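Bernora to return for second series, minus the lighthouse

Treltano has ordered a second series of Bernora, the slow and very damp drama about a customs officer who inherits an island and most of its problems. Filming starts in June, and the new run will be eight episodes long, up from six. Fans who felt the first six could have been four have been thanked for their patience.

Siwan Pugh is back as Inspector Katiyar, last seen rowing into fog with a suitcase she had spent the whole finale refusing to open. The suitcase returns too. Its contents will be revealed "in good time", according to showrunner Umesh Garg, who said much the same about the identity of the harbourmaster and then forgot to include it.

The lighthouse, on the other hand, is gone. It was a real one, hired by the week, and its owners have let it to a cookery programme. Garg has written round the loss with a storm between series, and viewers will be told about it by a man in a pub.

"We wanted the audience to feel its absence," he said. "So did the accountants."

Mackenzie Nguyen joins the cast as Katiyar's half-brother, a character mentioned in the first episode as having drowned. Nguyen said he had asked how his character survived and was handed a 458-page document covering the history of the island since the Bronze Age. He has reached the Romans. Geeta Yadav, who plays the postmistress and gets all the best lines, has signed up for every episode after appearing in only half of the last lot. The petition demanding this had 900 signatures, 213 of them from the town of Collholm, where Yadav grew up and where her mother is understood to be very persuasive.

Director Devendra Nigam will handle the opening pair, with the rest shared out later. He has promised more daylight, following complaints that much of episode five appeared to have been shot inside a coat. Interiors are moving from the old harbour warehouse to a set of furnished rooms inland, where the island's only guest house will now be found.
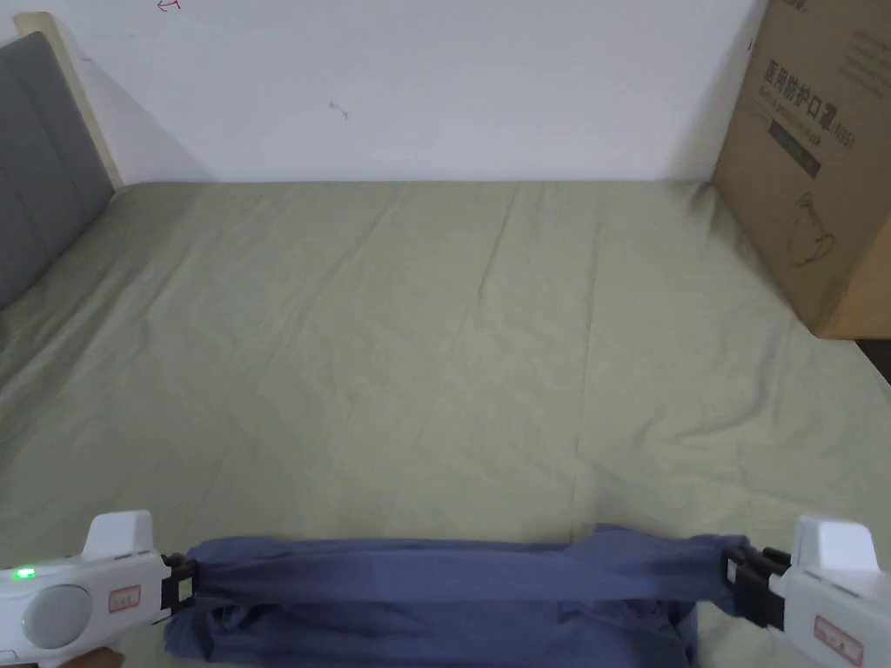
When can I watch it?

No date has been set, though Treltano says next winter. The whole of series one gets a repeat from 21st December, which should leave just enough time to work out who the harbourmaster was.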